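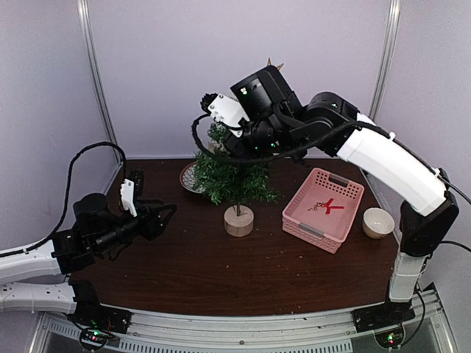 그림 4-1. 짙은 갈색 목재 상판과 그 위의 소품(미니 트리, 회색 도자기 접시, 분홍색 플라스틱 바구니, 흰색 도자기 그릇)

4장. 상판 오일 마감과 관리

이 장은 Custwood 목재 상판의 첫 오일 도포, 정기 관리, 부분 보수 방법을 다룹니다. 다리와 프레임 조립은 3장을 먼저 마친 뒤 진행하십시오. 바니시나 우레탄으로 도장된 상판에는 적용되지 않습니다. 마감 종류는 상판 밑면 라벨의 '마감' 칸에 적혀 있으며, '오일' 또는 '무마감'이면 이 장을 따르면 됩니다.

4.1 준비물

Lamley 하드 오일 200 ml 한 통
사포(중간 입도, 고운 입도)와 샌딩 블록
보풀이 없는 면 헝겊 여러 장
니트릴 장갑
마스킹 테이프
뚜껑이 있는 금속 용기와 물

폭 1,289 mm 상판의 윗면과 옆면을 한 번 칠할 때는 오일 한 통이면 됩니다. 밑면까지 칠하려면 한 통을 더 준비하십시오. 다른 회사의 오일을 섞어 쓰면 얼룩이 생기거나 마르지 않는 부분이 나올 수 있습니다.

주의: 오일이 묻은 헝겊은 저절로 발열해 불이 날 수 있습니다. 뭉쳐서 쓰레기통에 넣지 마십시오. 사용 직후 물에 완전히 적셔 금속 용기에 넣고 뚜껑을 닫은 다음, 거주 지역의 폐기 기준에 따라 버리십시오.

4.2 작업 환경

실내 온도는 20도 이상을 유지하고 창문을 열어 환기하십시오. 2월처럼 난방을 세게 트는 시기에는 상판을 난방기에서 멀리 두어야 합니다. 한쪽 면만 급하게 마르면 상판이 휠 수 있습니다. 바닥 난방 위에 상판을 직접 눕혀 놓는 것도 피하십시오.

직사광선이 드는 자리에서는 오일이 고르게 스며들기 전에 표면이 끈적해집니다. 블라인드를 내리거나 해가 지나간 뒤에 시작하십시오.

4.3 표면 준비

1. 상판 위의 물건을 모두 치웁니다. 도자기 그릇이나 화분처럼 바닥이 거친 물건은 끌지 말고 들어서 옮깁니다.
2. 마른 헝겊으로 먼지를 닦습니다. 기름때가 있으면 중성세제를 푼 물에 헝겊을 적셔 꼭 짠 뒤 닦고, 완전히 말립니다.
3. 중간 입도 사포를 블록에 감아 나뭇결 방향으로 가볍게 문지릅니다. 결을 가로지르면 오일을 바른 뒤 긁힌 자국이 드러납니다.
4. 고운 입도 사포로 한 번 더 문지릅니다. 모서리는 힘을 빼고 한두 번만 지나갑니다.
5. 진공청소기로 가루를 빨아들인 다음 마른 헝겊으로 닦습니다.
6. 금속 부속이 닿는 자리와 전선 구멍 테두리에 마스킹 테이프를 붙입니다.

참고: 전동 샌더를 쓸 수는 있으나, 무늬목 상판에는 쓰지 마십시오. 표면층이 얇아 쉽게 뚫립니다. 라벨의 재질 칸에서 원목 여부를 확인하십시오.

4.4 오일 도포

1. 오일 통을 흔들지 말고 막대로 바닥까지 천천히 저어 줍니다.
2. 장갑을 끼고 헝겊에 오일을 조금 묻힙니다. 상판에 직접 붓지 마십시오.
3. 눈에 띄지 않는 밑면 구석에 시험 도포를 합니다. 색이 예상보다 짙어 보이면 다 마른 뒤에 다시 판단하십시오.
4. 한쪽 끝에서 반대쪽 끝까지 나뭇결을 따라 얇게 펴 바릅니다.
5. 옆면과 모서리를 바릅니다. 마구리면은 오일을 많이 먹으므로 광택이 없어지면 그 자리만 한 번 더 바릅니다.
6. 10분 동안 그대로 둡니다.
7. 깨끗한 헝겊으로 남은 오일을 모두 닦아냅니다. 손으로 만졌을 때 미끄러운 느낌이 없어야 합니다.
8. 테이프를 떼고 하룻밤 말립니다.
9. 고운 사포로 표면을 한 번 쓸어 주고 4번부터 8번까지 되풀이합니다.

덜 닦인 오일은 끈적한 막으로 굳습니다. 이미 굳었다면 새 오일을 소량 발라 불린 뒤 바로 닦아내십시오. 그래도 남으면 고운 사포로 그 부분을 갈아내고 다시 칠합니다.

4.5 건조 후 사용

두 번째 도포가 끝난 뒤 이틀은 상판에 물건을 올리지 마십시오. 그다음부터 가벼운 물건은 올려도 되지만, 오일이 완전히 굳을 때까지 일주일은 다음 사항을 지켜 주십시오.

물기가 있는 컵이나 접시를 올려두지 않습니다.
고무 발이나 실리콘 매트를 장시간 대 두지 않습니다. 눌린 자리의 색이 변할 수 있습니다.
색이 있는 플라스틱 바구니나 비닐 제품은 밑에 천을 깔고 놓습니다.
테이블보를 씌우지 않습니다.

계절 장식을 오래 세워 둘 때는 받침 밑에 펠트를 붙이고 가끔 자리를 옮기십시오. 같은 자리에 계속 두면 주변만 햇빛에 색이 변해 받침 모양이 남습니다.

4.6 부분 보수

물 얼룩: 고운 사포로 얼룩보다 조금 넓게 문지르고 오일을 얇게 바릅니다. 경계가 보이면 나뭇결을 따라 상판 끝까지 이어서 바릅니다.

눌린 자국: 젖은 천을 자국 위에 덮고 다리미를 낮은 온도로 잠깐씩 댑니다. 나무가 부풀어 오르면 멈추고 다음 날까지 말린 뒤 오일을 바릅니다. 무늬목에는 이 방법을 쓰지 마십시오.

깊은 흠: Anozie 목재용 왁스 스틱 중 상판보다 한 단계 어두운 색을 골라 채웁니다. 굳은 뒤 플라스틱 주걱으로 평평하게 긁어냅니다. 왁스 위에는 오일이 스며들지 않으므로 오일 작업을 먼저 끝내야 합니다.

4.7 문의

상판이 갈라졌거나 휨이 심한 경우에는 사포질을 하지 말고 Vakerstead 서비스 창구로 연락하십시오. 라벨 사진과 손상 부위 사진을 함께 보내면 접수가 빨라집니다. 상판 교환 담당은 Stuart Ackroyd이며, 목요일에는 전화 상담을 하지 않으므로 이메일을 이용해 주십시오.

다리 높이 조절과 수평 맞추기는 5장에 있습니다.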